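Planning and Paying for Your First Robot Arm: Your Questions Answered

7 min read

We get a lot of mail from small shops and schools that would love to bring in a robot arm and have no idea where the money should go first. Siham Shboul and Karim Kassab, who look after planning at Sunitz, sat down with the questions that come up most and answered them as plainly as they could.

Do I need to buy the arm before I can try anything out?

Please don't! We nearly always suggest starting in simulation, where the arm, the gripper and the table are all models on a computer. You can put small pieces on a table, send the gripper after them, and learn a great deal about reach and finger size before you've signed for a single bolt. Most of our customers give this stage a good long stretch, and the ones who hurry through it tend to be the ones who call us back about a different gripper. 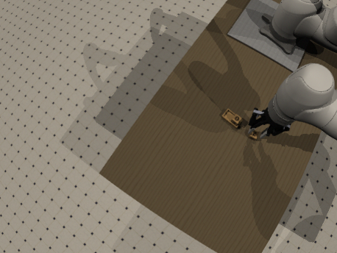

Simulated arm working close to the tabletop, with two small orange pieces at the gripper.

How much should I set aside beyond the price of the arm?

More than you'd like, I'm afraid. The arm is the number everybody remembers, but you'll also want a gripper, a mounting plate, a sturdy table, some kind of guarding, and somebody's time to put it all together. When Najwa Najjar drew up the budget for our Junton site, the mounting plate and its hardware came to $328 and the first set of spare finger pads and cables to $1,615, and neither one had been on the original list. (She has forgiven us, mostly.) Ask for every one of these as its own line in the quote, and ask about shipping while you're at it.

Which gripper should I choose?

Start with the things you'll be picking up. Write down the smallest and the largest, and what each one weighs, and bring that list with you when you talk to a seller. A parallel gripper, with two fingers that close toward each other, is a good first choice for blocks, boxes and other parts with flat sides. Round or floppy things are another conversation, and we're happy to have it.
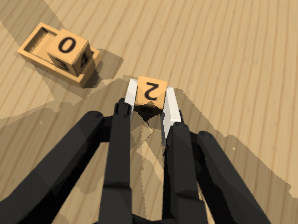 It also pays to think about where a part is going once it's been picked up. Setting something down on an open table is forgiving, while setting it into a tray with a rim, beside a part that's already in there, asks for slimmer fingers and a bit more care in the programming. If trays are in your future, say so early, so the fingers can be quoted to suit.

How long does the whole thing take?

For the Junton project we allowed 5 weeks for simulation and 7 for delivery and setup, and we used every day of it. If you need to be running by May, I'd have the quote in hand well before the holidays.

Can we share one arm between two departments?

You can, and plenty of people do, but settle the calendar and the upkeep money first. Put one person in charge of the bookings. At our end that's Tala Zein, and things have been a good deal calmer ever since she took it on.

Is leasing worth a look?

If your work is likely to change in the next couple of years, yes, by all means. Read the part about returns slowly, and check whether the gripper is covered or only the arm. Spare pads almost never are.

Where do I send a question that isn't here?

Write to the planning desk and put the word "budget" in the subject line so it lands with Karim. He likes a sketch of your table with the measurements on it, even a messy one.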